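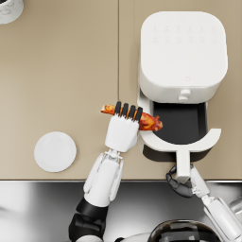 这个厨房场景我前前后后改了快一个冬天，到二月总算能顺顺当当跑完一遍了，赶紧来写一篇，不然过两天自己都忘了改过什么！

先交代一下背景。我在家搞双臂机器人，真机的零件还堆在共享工坊Carcombe的架子上（右臂的肩关节等了好久），所以这阵子全部在仿真里折腾。项目名字叫Basby，别问为什么，注册仓库那天随手敲的。任务说起来特别家常：一只手拉住空气炸锅的抽屉，另一只手管鸡肉，旁边摆个盘子。人做这个根本不用想，机器人做起来嘛……我光是抽屉就调了两个星期。

抽屉的问题在摩擦。一开始设得太小，右手轻轻一带，整个抽屉直接飞出去；调大以后又拉不动，夹爪在把手上一路打滑。后来我给滑轨单独加了阻尼，又让右手拉开以后一直握着不松，左手那边才稳下来。之前我偷懒，拉完就让右臂撤走，结果左手稍微碰到抽屉边，它就自己往里滑，气得我半夜一点还在改参数。

鸡肉比抽屉还烦！它一头粗一头细，重心偏得厉害，四根手指合上去的时候很容易把它挤得转半圈。碰撞模型我原来用的是一个简单的凸包，手指看着离肉还有一截就算碰上了，后来拆成14块小凸包，贴合多了，代价是每一步都慢一点，我的旧显卡叫得像要起飞。表面那层油亮的效果纯粹是我自己想要的，对抓取一点用都没有，但是看着香啊，调试的时候心情会好很多。

上个版本我连着跑了295次，失败的有59次，大部分都是手到了抽屉边沿上方，高度没留够，肉的粗头蹭到白色的边。我把经过点往上抬了6厘米，再跑就好看多了，不过新的数字还没攒够，先不吹牛。

还有一个小坑顺手记一下：不锈钢那块的反光。镜面效果一开，机械臂的影子会糊在里面，我用的那个识别模型Tekov偶尔会把倒影当成东西去框。目前的办法很土，训练的时候把反光强度随机一下，让它多见见世面。有更好办法的朋友请务必留言。

接下来打算把盘子的位置也随机起来，现在它老待在左边，策略学得有点太依赖这个了。等肩关节到货，我就把手臂搬到工坊的长桌上装起来，真鸡腿先不敢上，估计会拿硅胶的玩具顶一阵。代码还乱着，等我把Osman那个旧分支里的控制器合并进来再放出来，想看哪一部分的细节也可以在评论里说，我下篇挑着写。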